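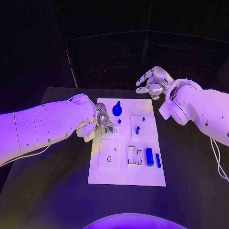
# Séance 4 : le montage et la durée du plan dans la fiction biographique

Cours de Krisztina Pálfi, deuxième année, option critique et analyse de films. Version du 20 décembre 2019, qui remplace celle distribuée en salle (les renvois au découpage étaient faux à la page 2).

À avoir vu avant la séance : *Cosotar*, de Miklós Kiss, en entier, et la première bobine de *Sistasero*, de Mahnaz Jafarzadeh. Les deux copies sont consultables à la médiathèque, poste du fond, sur présentation de la carte.

## 1. Rappel de la séance précédente

On a distingué le récit de vie complet (naissance, ascension, chute, mort) et le récit par épisode, qui isole quelques semaines ou une seule journée. Le premier a besoin d'ellipses longues. Le second peut se permettre des scènes presque continues, mais il doit faire passer les informations sur le passé par le dialogue, ce qui alourdit souvent l'ouverture.

*Cosotar* appartient au premier groupe, bien que Kiss commence par la fin. Le film couvre 50 ans de la vie d'une géomètre de province. *Sistasero* tient en deux jours.

## 2. Comment passer d'une époque à l'autre

Procédés relevés dans *Cosotar* :

- le carton daté, utilisé au début puis abandonné ;
- le raccord sur un geste : la géomètre plie une carte à vingt ans, la déplie à quarante ;
- le changement d'interprète à l'intérieur d'un même plan, dans le couloir du cadastre ;
- le son qui anticipe sur l'image (la cloche de l'école, entendue avant le retour au village).

Le troisième procédé est le plus commenté. Kyrylo Semeniuk, le monteur, explique dans son entretien avec la revue *Sketine* que la scène devait être coupée en deux et que le plan unique a été gardé à la demande du réalisateur. Lire l'entretien en entier, y compris la partie technique sur le mixage.

Remarque de vocabulaire : on parle d'ellipse quand un temps de l'histoire est omis, et de sommaire quand il est résumé. La suite de repas de famille, vers le milieu du film, est un sommaire. Beaucoup de copies de l'an dernier confondaient les deux.

## 3. Le plan long et le jeu de l'acteur

Chez Jafarzadeh, la caméra reste à hauteur de table et attend. Marites Barredo, dans le rôle de la traductrice, joue de dos une grande partie de la scène de la cuisine. On n'a accès à sa réaction que par les épaules et par la voix. Le contrechamp arrive très tard, quand l'autre personnage a déjà quitté la pièce.

Deux lectures possibles :

1. Le retard du contrechamp protège le personnage et refuse au spectateur l'émotion attendue.
2. Il prépare un effet plus fort, donc assez classique.

Je penche pour la seconde. La musique entre au moment même de la coupe, et il est difficile d'y voir de la retenue. La position inverse se défend si l'on s'appuie sur la version sans musique montrée en festival au mois de mars.
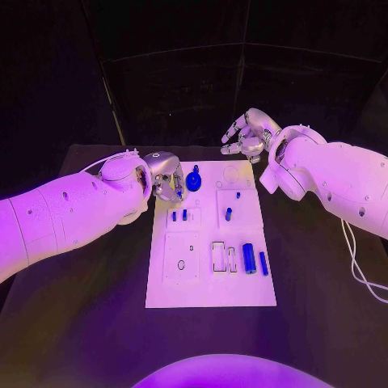

### Travail à rendre

Choisir une séquence de l'un des deux films, d'une durée de 4 minutes au maximum. Établir le découpage plan par plan (numéro, échelle, durée, son), puis rédiger une analyse de 80 lignes. Le découpage est noté séparément et ne compte pas dans la longueur.

Ne pas raconter l'intrigue. Les citations de dialogue sont données en version originale avec traduction en note.

### Lectures

- Takács, *Le Temps coupé*, chapitres 2 et 4. Le chapitre 3 est facultatif.
- Entretien avec K. Semeniuk, *Sketine*, photocopie jointe.
- Dossier de presse de *Sistasero*, uniquement la note d'intention.

La note finale est sur 100, découpage compris. Les travaux sont à déposer au secrétariat en version papier, agrafés, avec le nom du film sur la première page.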